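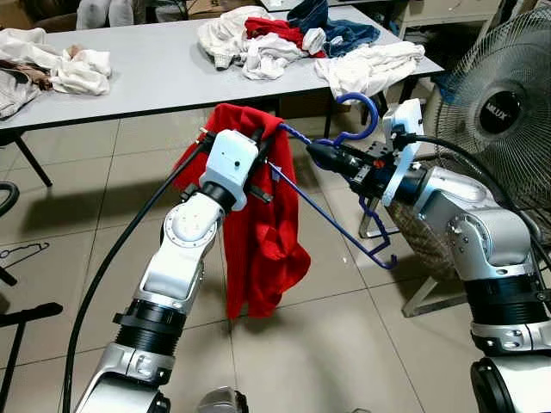 Garment in the left gripper, hanger in the right.

Home Support Tickets Release notes Contact
Print this page | E-mail this page
Reading time: 3 minutes

Subject: Bimanual planner rejects hanger insertion with a false self-collision
Product: Plustance motion stack, Ramard planning module
Site: Flemunstead
Status: Closed – fix released
Opened: July 3, 2023

Summary of the report

The site reported that the hanging task was being abandoned at the insertion stage. Both arms completed their grasps, moved to the meeting pose in front of the body and stopped. The planner returned "no valid path" and the task server released the goal. The fault was reproducible with a red garment and a blue plastic hanger, and was later reproduced with other garments.

The site had already restarted the planning service, repeated the hand-eye calibration on both arms and reloaded the robot description. None of these steps changed the outcome. The site is thanked for recording them in advance.

Initial assessment

Logs were requested at debug level, together with the planning environment exported at the moment of failure. The log extract was as follows:

[planner] start state accepted
[planner] goal state rejected: contact between left_finger_inner and attached_object_R
[planner] retry limit reached (300)
[task] insertion aborted, holding position

The attached object on the right side is the hanger. Support confirmed that the goal pose was reachable for both arms and that no joint limit was exceeded. The rejection therefore arose from collision checking alone.

Cause

Two separate faults were identified.

1. The hanger was attached to the right gripper as a solid convex hull. The open area between the arms and the crossbar was treated as filled, and any finger pose near the neckline of a garment was reported as a contact. The model had been simplified in the April release to shorten planning time, and the change was not listed in the release notes. Support regrets the omission.

2. The Leite perception node published the held garment as part of the general obstacle cloud. Cloth below the left gripper was consequently marked as an obstacle to the hanger it was meant to receive.
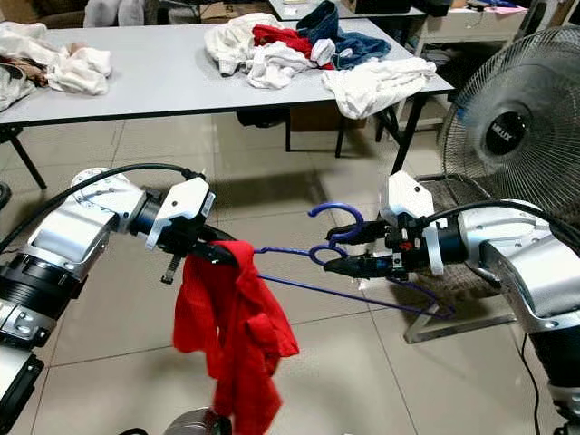 The second fault is the more difficult to detect, as it is intermittent. Where the cloth falls close to the gripper, the segmentation mask usually includes it and the points are removed. Where it falls in folds well below the fingers, the lower portion lies outside the mask radius and remains in the cloud. Sites that test only with small garments may not encounter the fault at all.

Interim workaround

Pending the update, the site was advised to take the following steps:

- Set attached_object_shape to "segments" for the hanger, so that it is represented by its hook, arms and crossbar.
- Add the inner fingers of both grippers to the allowed contact list for the insertion stage only. The entry must be cleared on exit – leaving it in place disables a protection that other tasks depend upon.
- Increase the mask radius in the perception node to 26 cm.
- Reduce arm speed for the insertion stage while the contact list is relaxed.

Site response

The site applied all four changes and reported that planning succeeded on the next attempt. A longer planning time was noted and considered acceptable. The site also asked whether the table behind the work area should be removed from the static map. Support advised that it should be retained, as the elbows may pass near it during retreat.

Resolution

The segmented hanger model is now the default. Held cloth is tracked as a deformable attachment and is excluded from the obstacle cloud for as long as the grasp is reported closed. The manual mask radius should be returned to its default value after the update is installed, as the larger setting can also remove real obstacles near the wrist.

Follow-up

A regression test covering the insertion stage has been added to the planning suite. A request to display rejected contact pairs in the operator panel has been recorded under a separate ticket.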